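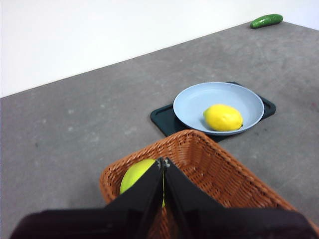

REVIEWS / Manipulation / Methods we've tried

Skasis grasp re-ranking, four weeks in

Reviewed by Saeed Amini

Short version: good, fiddly, worth the bother if your robot already sort of works. If it doesn't, fix that first.

Longer version, written between runs so excuse the state of it.

Skasis is the re-ranking method from Amedeo Leone's group. You keep your own policy. It proposes a handful of moves, Skasis scores each one from the wrist view only, the best one goes to the arm. No overhead camera, no depth. Paper says it helps most when the thing you want is already sitting in or on something else, so fruit in a basket, fruit on a plate, that sort of job. That's our whole life at the moment so Etornam Appiah got it running on our bench in July and I did the testing.

Setup. Took an afternoon, mostly version clashes. The readme tells you to calibrate the wrist camera before training the scorer, then the example script does it the other way round. Go with the readme. We lost a morning to that.

Data. They say 2000 demonstrations. We didn't have 2000, we had 307, all teleoperated by Etornam and me on the concrete bench. Grocery stuff: lemon, cucumber, green fruit, a wicker basket, a blue plate on its tray. Trained on the 307 and hoped. Scorer trained overnight on one card, no complaints there.

Results, the good. Basket picks got clearly better. Our plain policy had a habit of coming in low and clipping the braided rim, then sort of shoving the basket along the bench. With re-ranking on it mostly comes in steeper and leaves the rim alone. You notice within the first few tries. Lemon off the plate also better, less nudging it round before closing. Fulvio Fontana, who was against the whole idea, watched a dozen and went quiet, then asked for the config file.

Results, the less good. Far objects. Put the cucumber at the back of the table near the wall and the scorer gets vague. It's small in the wrist view at that range and all the candidates come out with nearly the same score, so you're back to whatever your policy wanted anyway. Not worse than before, just no help till the arm is closer. The paper does mention this, one line in the appendix. Should be on page one imo.

Also the fingers. When the gripper is right over the basket it hides a good part of what's in there, and the score jumps about from one step to the next. You get a visible dither, arm going left a bit, right a bit. Ottavio Benedetti's fix was to freeze the choice for 4 steps once it's been made. Crude but the dither stopped. Wish that was an option in the release, you have to patch it in yourself (two lines, in the loop, not in the scorer).

Speed is fine. Slight pause before each move, you stop seeing it after a while. If you're doing anything fast this isn't for you.

Compared with: we tried Prerkatier in the spring, which retrains the whole policy. Bigger gains on the far objects, I'll be fair to it, but every new object meant starting again and it ate a week each time. Skasis you retrain the scorer and leave the rest be. Havent tried Dewan, people keep telling me to.

One thing I can't tell you is how much is the method and how much is that we finally tidied our own data to train it. We cut a lot of bad demos along the way. Fulvio thinks that's half of it. Could be. We're going to rerun the plain policy on the cleaned set and I'll add the numbers underneath when they're in.

Docs: thin. Code: readable, decent comments, one function called do_thing2. Support: Amedeo's lot answer issues within a day or so, polite even when it was our mistake (it was our mistake).

Who it's for: small labs, one arm, a wrist camera, a policy that gets there more often than not and annoys you the rest of the time. Who should skip it: anyone starting from nothing, anyone whose objects are mostly at arm's length, anyone wanting a button to press.

Score: 4 out of 5. Would of been higher with the freeze built in.

Next up is the same test on the Tritska gripper, wider fingers, so I expect the hiding problem to get worse. Etornam has it on the bench list for after the rerun.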